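The Bowls Come Out in February

I have a theory that you can tell how long a couple have lived together by how many of their bowls match. Ours don't. We have bowls from my flat in Drovport, bowls from his mum, bowls that came free with something, and one soup tureen lid with no tureen. So when my editor asked if I'd write something cheerful about kitchens for the March issue, I said I'd do the washing-up. Well, the sorting after the washing-up. The big one, where every dish you own comes out on the table and you have to look it in the face.

I do it once a year, usually when the weather is foul and I can't pretend the garden needs me. This year it fell on Tuesday, February 13, 2024, which I only remember because I was meant to be buying pancake ingredients and instead I was up to my elbows in crockery with the radio on. (We did have pancakes in the end. They were late and slightly rubbery and I ate five.)

First, the cloth. I never do this on a bare table, as I once chipped a plate and dented the table in the same second, which takes some doing. The one I use has big outlined roses all over it on a beige ground, and it's frayed along one side, and I love it far more than any of the good linens I was given and have never ironed. A thick old cloth is a wonderful thing to sort dishes on. It forgives you! You can put a bowl down a bit too hard while you're singing along and it makes a soft little thud, and everyone survives.

Then the heavy things. I like to start with whatever lives at the back of the cupboard, because by the time I've got it out I'm committed and there's no room to change my mind. At the back of mine there is always a steel pot with something sitting in it. I don't know when I started keeping bowls in pots, but my gran did it too, and her kitchen was the size of a wardrobe, so I suppose it's inherited.

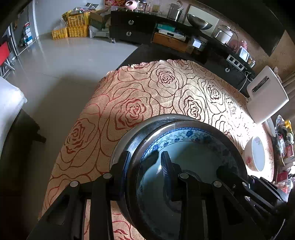
Nesting is a subject on which people have strong feelings, I've found. My neighbour Umesh Sisodia is very much against it. He ran the kitchen at the Grewal, a small hotel up the road, for years before he retired, and he'll happily tell you over the fence that porcelain inside metal is asking for trouble. His view is that the two move differently when you pull them out, so you grab the pot, the bowl carries on a second longer, and there's your chip. He puts a folded tea towel between everything. I asked how many tea towels he owned and he went inside to count, and came back and said 34, and looked rather pleased.

I've come round to the tea towel, mostly. My own version is a square of old flannel cut from pyjamas, and it works beautifully, especially with blue and white. I'm daft about blue and white. I've got it in all sorts – vines, flowers, that scene with the bridge and the birds that my aunt had on every wall – and hardly any of it belongs with any of the rest. It doesn't matter a bit. Put them on a table together and they look as though they've known each other for years.

Where was I? Piles. Once it's all out, I make three piles, and I'm strict about this because the first year I made seven and ended up having a lie-down. There's a pile for things we eat off every day, a pile for things that come out when people visit, and a pile for things I'd be quite happy never to wash again. The middle pile is the dangerous one. The middle pile is where you put the gravy boat you've used once, and the serving dish from a colleague whose surname you've forgotten, and you tell yourself you'll do a big lunch at Easter. I've been telling myself about that lunch since we moved to Londeo.

Flowery bowls go straight in the everyday pile in our house, and I'll defend that to anyone. I grew up with a cabinet of pretty things we weren't allowed to touch, and when it was finally opened up after my grandparents died, half of it had never had so much as a biscuit on it. I cried, a bit, over a sugar basin. Ever since then I've eaten my porridge out of the nicest bowl I can find, and yes, I've broken some. I've also had a great many lovely breakfasts.

The plain white plates are the hard workers, and I always feel they get overlooked in articles like this. I had a set once called Latia, bought in a sale, and I must have served a thousand fish fingers on it before I dropped the last survivor on the back step. White plates take a knock and they stack, and you can put a curry or a birthday cake on them and neither looks silly. Hold each one up by the window and run a fingertip round the rim with your eyes shut. Your finger will find the chip long before you do. Anything rough comes off the table straight away, before you've had time to get sentimental.

Steel bowls I dry twice. I know that sounds fussy! But they hold on to water under the rolled edge, and then it creeps out later and leaves a ring on the shelf. I leave mine tipped over on the cloth for as long as I can bear the mess, which is generally until somebody wants their tea.

And somebody always does want their tea, right when every surface is full. My best advice is to plan for it. Have sandwiches. Have sandwiches made before you begin, on one plate, wrapped, and kept well away from the table, or you'll end up like me two years ago, eating cheese off a saucepan lid while standing in the hall.

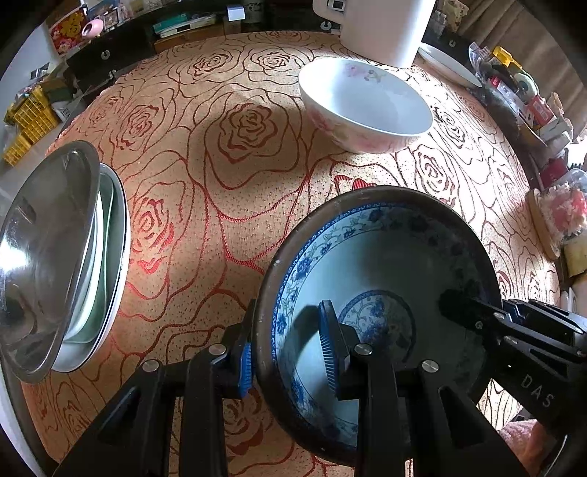 What do you do with one large bowl that won't stack with anything?

Give it a spot of its own and a job to do. A big decorated bowl is wasted at the bottom of a cupboard with four others sliding about on top of it. Stand it on a shelf or a low cabinet and put onions in it, or lemons, or the post. If it's wanted for salad, the onions can sit in a saucepan for an hour and won't mind.

That was something Umesh taught me as well, come to think of it. At the Grewal they had one enormous serving bowl that was too wide for any of the shelves, and for years it went round the kitchen like a lost dog, always on the wrong worktop. In the end he put it by the back door and the staff dropped their keys in it. When he retired they gave it to him, and it's on his windowsill now with geraniums in.

I did get a little carried away this year and counted everything, for the first time ever. It came to 107 pieces, for two people, one of whom eats most of his meals from a mug. More than I'd have guessed, and I'd have said I wasn't a hoarder. My husband said he'd have guessed 400, so one of us was comforted.

Getting it all back in is the part I dread, and it's never as bad as I think. Plates go in first, low down, with the biggest underneath. Small bowls sit in front where your hand goes in the morning when you're half asleep. Anything for visitors goes up high, and I've started leaving one shelf with a gap on it, just a bare bit of wood, so there's somewhere to put a thing down while I reach behind it. It felt terribly wasteful for the first week. Now I'd give up the gravy boat before I gave up the gap.

The third pile went into a box with newspaper and off to the church hall, where they're forever short of things for the Thursday lunches. I kept back one small dish at the last minute. It's got a hairline crack and a faded rim and I couldn't tell you where it came from, but it's exactly the right size for a boiled egg and the bits of shell, so it's gone in at the front, next to the porridge bowls.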